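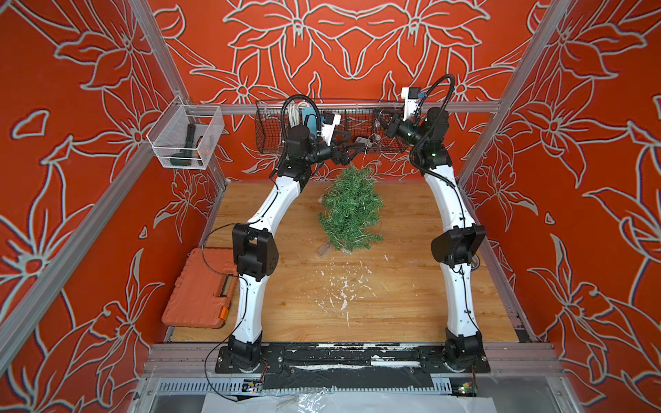
Figure 2. Large lily-like flowers in pale outline on red, covering three walls.

Home Issues Authors Search Contact

12 min read

4. What the catalogs call a lily

I should admit up front that I came to this part of the project expecting it to be quick. We had the sales catalogs from the old Husville wallpaper works, we had 2,752 pattern entries typed up, and all I wanted was to pull out the lilies and see how the way they were described changed over the years. I figured I'd be done by May. Well, no!

The trouble is that the people who wrote these catalogs used flower names very loosely. A search for "lily" and its obvious cousins (tiger lily, day lily, water lily) gave me 177 entries. Some of those are plainly lilies. Others have round petals and look a lot more like poppies to me, and a few are leaves with hardly a flower in them. I went back and forth on whether to throw those out and in the end I kept them, because this section is about the naming and I didn't want my own idea of a lily getting in the way. Anyone who wants a stricter set can make one from the sketches in the appendix.

Duyên Phan read the same entries without seeing my notes, and we disagreed most over the big outline designs. Figure 2 is a good example of the type: large petals, pointed leaves, curling stems, all line and no filled-in color on the flowers. Take away the shading and there isn't much left to tell one long-petaled flower from another. She wanted to file patterns like that under "scroll" and I wanted them under "lily," and we argued about it over a lot of coffee before settling on a double tag. (The double tag is clumsy. I know.)

Scale matters too, more than I'd guessed. In the Husville books the small repeats get fussy names, often with a place or a season attached, while the large ones are sold by color first and flower second. A customer would be offered "the red" or "the deep green," and the flower shows up in the second line of the entry if it shows up at all. The Tondorano ledgers do the same thing, though they're patchier, and whole pages are missing from the ones I could get at. Rosário Teixeira has suggested that the clerks were copying how shoppers talked at the counter. I like that idea a lot and can't prove it. The order slips would help, but the ones kept in the Đàm collection only give pattern codes.

One more wrinkle before I move on to roses. The word "lily" hangs on in the entries long after the drawings have drifted away from anything you'd find in a garden. I read that as habit on the clerks' part, with the old name carried forward each time a design was reworked. Section 5 looks at whether the roses went the same way.

Related items
Reading color names in the Virnton sample books
Poppy or peony? Notes on a mislabeled border
Pattern codes and how to read them
Missing pages in the Tondorano ledgers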